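Datasets > テキスト > 地域資料 > Planwood

Planwood 聞き書きコーパス データカード

Planwoodは、Gatora地区の住民が語った暮らしの話を文字に起こし、文ごとに区切ったテキスト集です。収録は389話、話題は買い物、祭り、水路の手入れ、子どもの遊びが中心です。音声は含みません。

## 構成

- stories/ 本文(UTF-8、1話1ファイル)
- meta.tsv 話の番号、話題、話者の年代
- glossary.tsv 方言の見出し語と言い換え

話題タグは14種類で、1話に最大2つまで付きます。年代は十年刻みです。

## 表記の方針

方言は聞こえたとおりに仮名で書き、標準語に直していません。言いよどみは残し、相づちは省きました。聞き取れない箇所は〓で示します。固有の屋号は記号に置き換えてあります。

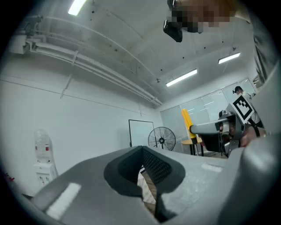 Alun Skyrmeからは、相づちを省くと話の切れ目がわからなくなるので、せめて位置だけでも記号で残してほしいという意見が来ています。次の版で「/」を入れる予定ですが、既存の行番号は変えません。

## 作成の手順

1. 書き起こし担当が初稿を作る
2. 別の担当が音声と突き合わせる
3. 話者本人か家族が読み、削る箇所を決める

2の段階で意見が割れた語は、glossary.tsvの備考欄に両方の読みを載せています。Caldeiraの版から引き継いだ話は手順3を経ていないものがあり、meta.tsvのcheck列が0になっています。

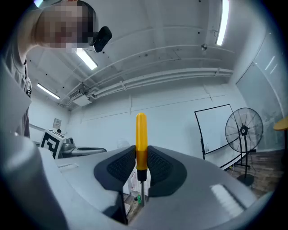 図2 手持ちグリッパーの指パッドと、灰色の半袖の人物

## 既知の問題

- 水路の話は年配の話者に偏っている
- 「ず」と「づ」の書き分けが話によって揺れている
- 同じ話者の話が訓練用と評価用に分かれて入ることがある

## 利用条件

研究と教育の目的で使えます。再配布するときはこのカードを添えてください。話者を特定しようとする使い方は認めません。

誤字の連絡はTanveer Lodhiまで、話の番号と行番号を書いて送ってください。修正は9月の版にまとめて入れます。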